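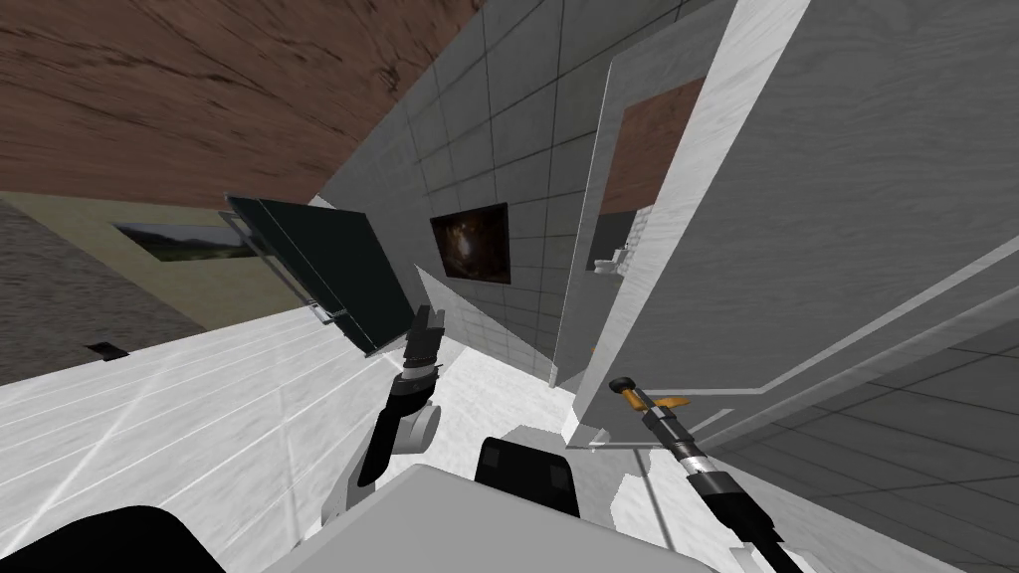
Who Gets the Rematch? Student Project Report

Sport Studies, 06/05/2024

1. What we looked at

Amateur boxing clubs and the way they give out title fights. Our question was pretty simple: when a champion loses a close one, does he or she get the rematch first, or does the next boxer in line get it? We picked the Zalgate amateur league because the results are public and the bouts are short enough to watch more than once. Also looked at Flovport, a smaller league with different rules.

2. How we did it

Went through the results for 35 title bouts. Of these, 11 ended in a split decision, and those were the ones we cared about most. For each one we wrote down who fought for the belt next and how long they had waited. Then we sat in on an open evening at the Plolside gym and talked to boxers and coaches. No names used, they asked us not to and that seemed fair.

We wanted to do a full survey too. Ran out of time. We got 10 answers back, mostly from people who train at Plolside, so read that part with care.

3. What the rules say

Zalgate – the champion has a right to one rematch if the loss was by split decision. Has to be claimed in writing. The challenger list freezes until the rematch is done.

Flovport – no automatic rematch at all. Old champion goes to number 2 on the list and waits like everyone else.

Neither league has a rule for injury, which suprised us. If a champion is hurt the belt just sits there. One coach told us a challenger at his old club waited up to 10 months that way and then moved up a weight class instead.

4. What we found

In Zalgate most of the split decision losers claimed the rematch. The ones who didn't had mostly changed weight. The boxers at the top of the challenger list waited a lot longer there than in Flovport, and a few dropped off it before getting a shot.

People at the gym were divided. Former title holders liked the rematch rule, no shock there. Younger boxers called it a closed door. A couple of the coaches said they don't mind it but want a deadline, so the rematch has to happen by July or the right is gone.

Crowds came up a lot. Rematches sell tickets, and smaller shows need that money to pay for the ring and the doctor. We had no ticket numbers so we cant say how big a deal it is.

5. Problems

Some of the older result sheets had no judges' scores. We left those bouts in the total but out of the split decision group. We also counted one bout twice at first, fixed now.

6. What we would change

Keep the rematch but put a time limit on it. Let the challengers fight each other for an interim belt if the champion is out. More answers from Flovport boxers would help, ours are nearly all from one side.

Sources: league result sheets, both rule books, our notes from the open evening, and the fight program from the Won show.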